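家里办聚会，冰块和饮料到底怎么备

我家院子不大，可每年六月都要请一回客，今年一共来了44个人，加上几个临时被拉来的小朋友，热闹得不行！以前我总把心思花在菜上，结果有一年下午三点冰就没了，大家端着温吞吞的汽水站在太阳底下，我到现在想起来还脸红。后来学乖了，先算冰，再算喝的，最后才轮到吃的。

先说冰。我这次买了15公斤，用了两个保温箱装，一个只放“能吃的冰”，就是往杯子里加的那种，另一个专门用来镇瓶子和罐子。千万别混着用！一堆手伸进去捞啤酒，捞完了再舀一勺冰放进杯子里，想想就不舒服。能吃的那箱配一把长柄勺，勺子用绳子拴在提手上，不然过半小时准找不到。

保温箱最好前一天晚上搬进屋里阴凉的地方，当天早上先扔一小袋冰进去“预冷”，水倒掉再正式装。我以前嫌麻烦，从闷热的储藏间拖出来直接就用，冰化得特别快。还有，箱盖上别放东西，客人要先挪盘子才能开盖，开了就懒得关。

饮料的顺序也有讲究：罐装的放最底下，玻璃瓶竖着插在中间，纸盒装的果汁放最上面（泡久了纸盒会软）。冰里加点凉水，再撒一把盐，瓶子冷得更快，这招是Cinzia Amato教我的，她在Flurside办过好多次院子里的生日会，连哪种杯子不容易被风吹倒都能跟你聊半天。当然，撒盐只限镇瓶子的那箱。

再说客人的外套和包。白天热，太阳一下山就有人要找衣服，所以我会腾出一张床来放，衣服尽量摊平，别一件压一件堆成小山，走的时候翻起来真要命。包放在床脚的地上，深色衣服和浅色衣服分两边，找起来省事多了。
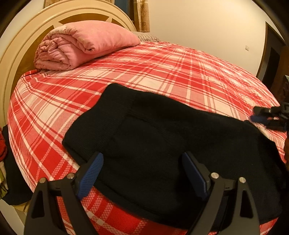 平铺在床上的黑色针织衣服

水一定要多备。大家总盯着啤酒和汽水，其实院子里站久了，喝得最多的就是水。我用的是带龙头的大玻璃桶，扔几片柠檬和黄瓜进去，看着也清爽。桶下面垫一个浅托盘，再铺块旧毛巾接滴水，不然桌布湿一片，旁边的纸巾也跟着遭殃。龙头那边要稍微伸出桌沿，杯子才好接，这个事情请提前试一下，别等客人来了再搬一桶满满的水，我的腰替你们试过了。

杯子上写名字这件事，我劝你还是做。拿一卷美纹纸胶带和一支记号笔放在杯子旁边，谁拿谁写，一晚上能省下好多杯子。玻璃杯上也能贴，撕下来不留胶，洗的时候别忘了先撕掉。

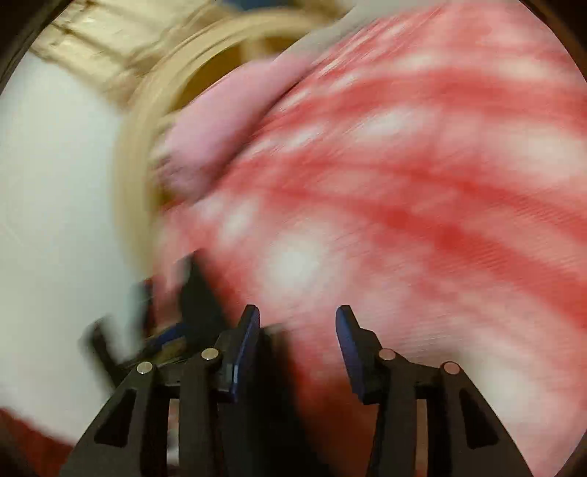
摆放的位置呢，饮料台离吃的远一点，最好隔着半个院子。放在一起的话，拿菜的人和倒水的人挤成一团，后面的人还以为要排队。我今年把饮料台放在树荫下，烤架在另一头，中间自然就空出了聊天的地方。小朋友喝的单独放一张矮凳上，他们自己够得着，就不会老往大人的箱子里伸手。

开瓶器多备几个，也拴绳子！垃圾桶旁边再放一个空纸箱收瓶罐，箱子外面写大字，第一个空罐子我自己先扔进去，后面的人看见了就会照着扔。

剩下的冰别急着倒。镇瓶子那箱化的是盐水，不能浇花，倒进下水道就行；干净的那箱如果还有整块的，我会装进密封袋塞回冷冻室，第二天做冰咖啡正好。保温箱擦干以后盖子要敞着晾一晚，扣紧了收起来，下次一打开那个味道……我去年领教过，拿小苏打擦了好几遍才散。

想起来还有一件，吸管别整把插在杯子里摆外面，风一吹满院子都是，放在有盖的罐子里就好了。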